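Zernisance Home Help
Home Browse Laundry & Linen Storage Ask Log in

Folding windcheaters so they fit a small basket, and where to hang the rest of the stuff

Nidia Puma
20 April 2019

Hi all, long-time reader, first-time poster, so be gentle! I've got a narrow little laundry nook off the back hallway (we're in Jernham, old house, nothing is square) and I've finally put a proper bench in it so I can fold clothes somewhere other than my bed. The bench is great. Flat, light grey, easy to wipe. The folding is not great.

T-shirts I can do. Tea towels I can do. What beats me every single time is windcheaters and thick long-sleeved tops. I end up with a sort of pillow with arms. The family system is one plastic basket per person, the open-weave rectangular kind, and each basket goes on a shelf that's 34 cm deep, so the baskets are on the small side. T-shirts sit in there beautifully and then one windcheater goes in on top and it's full. My eldest is tall and wears practically nothing else from autumn on, so you can imagine.

I've watched the videos where people stand the clothes up on end like books in a drawer. Mine flop over before I've let go of them. I've also tried rolling, and they looked lovely until somebody pulled one out from the bottom.

Second part, sorry, I know you're supposed to ask one thing at a time. The bench is already filling up with bits. Stain remover, a spray bottle, the buttons and coins that come out of pockets, scissors, safety pins, and my little tool caddy that lives in there because there's nowhere else for it. By the time all that's on the bench I'm folding on a patch the size of a placemat. There's a rail across the back up high, and a bare bit of wall to the right. Would you hang baskets? And if so, wire or fabric? I had fabric pockets on the back of a door in our last place and they sagged and went grey.

I'd also like to put up some patterned wallpaper (big leaves, I've got my eye on a Ploltance one that my sister says is too much) so bonus points if you can tell me whether a busy wall drives you mad when you're trying to see what you're doing.

Thanks in advance!

Loan Lương

Windcheaters are my specialist subject, I have three teenagers and one of them plays hockey, so pull up a chair.

Most people fold them the way you'd fold a business shirt, sleeves crossed over the back and then in half. On a thin shirt that's fine. On fleece you've now got the body, two sleeves lying on top of each other, and then all of that doubled, and it's as fat as a loaf of bread in the middle and thin at the ends. It'll never sit flat like that. What you want is to stop the sleeves landing on each other.

So:

Lay it face down and pull it flat from the hem, then again from the shoulders. Spend longer on this than you think you need. Thick fabric holds on to its wrinkles and every wrinkle you leave in there is extra height later.

Fold one side in, body and all, to the middle of the back. Then bring the sleeve straight down so it runs along the fold you've just made. You want the sleeve pointing at the hem and lying on top of the side panel. You'll get a diagonal bit at the shoulder, flatten it with your hand.

Other side the same. The two sleeves should be lying next to each other like train tracks, with no crossing over. If your top is a narrow one and the sleeves have to overlap a bit, let them overlap down at the cuff end.

Then fold from the hem up. For a shallow basket I go in half once and stop. For a deeper, narrower one I go in thirds. Put the basket next to you before you decide, and fold to the basket! I folded everything to the same size for years because my mum did, and then complained about my baskets.

If it's got a hood, lay the hood flat down over the back first, before either of the sides come in. Don't tuck the sides into the hood or any of those clever parcel tricks. They look terrific and no child alive will ever do it, and you'll be the one doing it until they leave home.

A seam or any line of stitching down the middle is handy, by the way. Use it as your guide and bring each side in to meet it. I taught my youngest that way, I just told her to fold to the line, and hers are neater than mine now.

As for the stand-up-like-books thing, it works in a full drawer where everything's jammed in and holding each other up. In an open basket that's half empty, things fall over. Stack flat, heavy ones at the bottom, and have the folded edge facing out towards the person so they can lift what's above it and slide one out without dragging the sleeves along with it.

On hanging things: yes, hang the lot. Wire, not fabric, for the reason you've already found out. Also with wire you can see what's in it from underneath, so you're not standing there feeling around over your head for the safety pins. Two things I'd say from experience. Put heavy items in the one with the sturdiest hooks, and put anything tiny inside something else first (jar, tin, your caddy) or it goes straight through the mesh and onto your clean washing. I lost a whole card of press studs that way.

Check the hooks fit over your rail before you leave the shop as well. I had to send mine back to Nông, our homewares place, twice. They were very nice about it, they always are, but I felt a goose.

No opinion on wallpaper. My laundry is painted the colour of margarine and I've stopped seeing it.

benchtop_bev

just roll them. tight as you can, start at the hood end. I get 10 in a tub. I don't get why people make a big thing of this

Terry from out the back

Can't help with the folding, my wife won't let me near it after an incident with a merino cardigan. I can do the storage part though, I've put up more shelves than I'd like to remember.

With your rail at the back up high, you want to know what it's fixed to before hanging anything off it. If it's a curtain rod on two plastic cups, forget it. If it's a solid bar tied into uprights at each end you'll be right, and a wire basket with hook handles will sit over it happily. Keep it near the middle so it's in front of you and you're not leaning across to one side every time you want something. Only trouble with the middle is you'll whack your head on it if it's too low. Stand where you fold, lift a towel up by the corners as if you were shaking it out, and see where your hands go. The bottom of the basket wants to be above that.

For the side wall I'd go with something bigger that's got compartments in it. One big open basket turns into a bucket. Everything heavy goes to the bottom, everything light goes on top of it, and you never see the lint roller again. If you can set it so it tips a little towards you, even better, because you can look down into it from where you're standing. You'll need a spacer behind the bottom edge or the top edge depending on how it's made. Bit of scrap is all it takes.

Bottles: lay them down only if the lids are good. I say this as somebody who had a slow leak of wool wash down a wall from October until after Christmas before I worked out what the smell was.

And if you're wallpapering, paper FIRST, then screw things to the wall. Please don't ask me how I know. Cutting round a bracket is a miserable job and a repeating pattern shows up every mistake. Get a couple of extra rolls as well if you're doing three walls, because matching the pattern going into the corners eats paper. My own feeling is a busy wall is fine as long as the bench is plain. You look at the bench when you're working, the wall's just there.

Hope that's some use. Post a photo when it's done, people never do.

Comments

hockeymum_of_two
Loan the train tracks thing has changed my life, I did the whole basket last night and there was ROOM. My husband asked if we'd lost some clothes.

Pegs McAllister
I'm with Bev on rolling but only for camping. At home they come out looking like they've been slept in.

Loan Lương
Rolled is fine in a bag Pegs! It's when they're in an open basket and a teenager goes digging that it all comes undone.

grumpy_linen
Can't believe this has had 2,489 views. It's jumpers. (I have read all of it.)

Terry from out the back
Nidia did you go the wallpaper in the end or did your sister win?

Nidia Puma
Sister lost! And I've been practising, see below, and thank you all so much, even Bev. 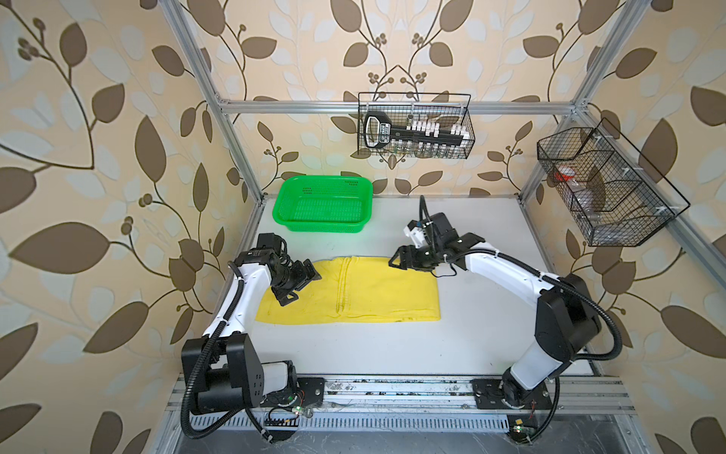 Windcheaters are now officially beaten, or near enough, and I did it Loan's way with the sleeves running down and not crossing over. It took me four goes before I stopped getting the loaf of bread, and what fixed it was pulling the hem flat at the start, which I'd been skipping because I was in a hurry. You can see how a yellow one ought to sit, a rough rectangle lying flat on the grey with that stitched line near the middle to fold to (Loan, you were so right about having a line!), and a green basket at the back left with nothing in it yet. A bit of a fold still shows at the top left edge and I'm choosing to live with that. Terry, look at the wire basket hanging off the crossbar near the centre with the black tool caddy in it, you can see the little glass bottles through the mesh underneath, and the bigger one with the compartments is on the right, angled in, and there's a clear bottle lying down in it so yes, I do hear you about lids. Big brown leaves and berries on all three walls and I love them, they don't bother my eyes one bit when I'm folding. My next problem is fitted sheets, but I'll start a new thread for that one.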